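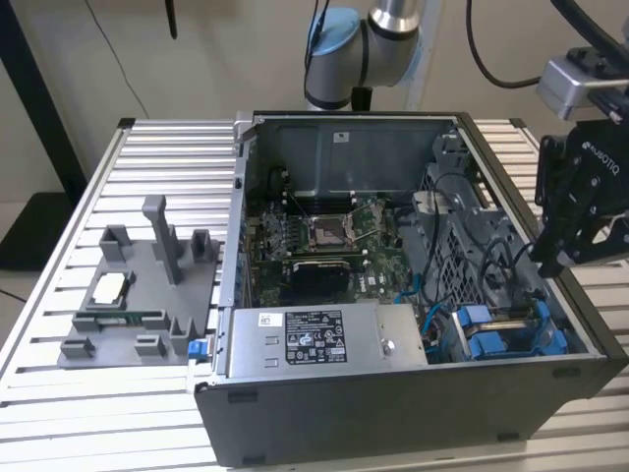

Dell tower, part two: before the CPU goes in

The side panel is off and the case is on its side, so the board faces up. With the socket empty, I check the pins under a lamp at a low angle — 15 minutes, no shortcuts. The retention lever stays down until the new chip is out of its tray.

Drive cables get routed last. The blue SATA lead can stay where it is, but the black bundle by the drive cage needs a tie. Rónán Gilmartin lent me his Pulberg driver for the cooler screws. Paste arrives Sunday.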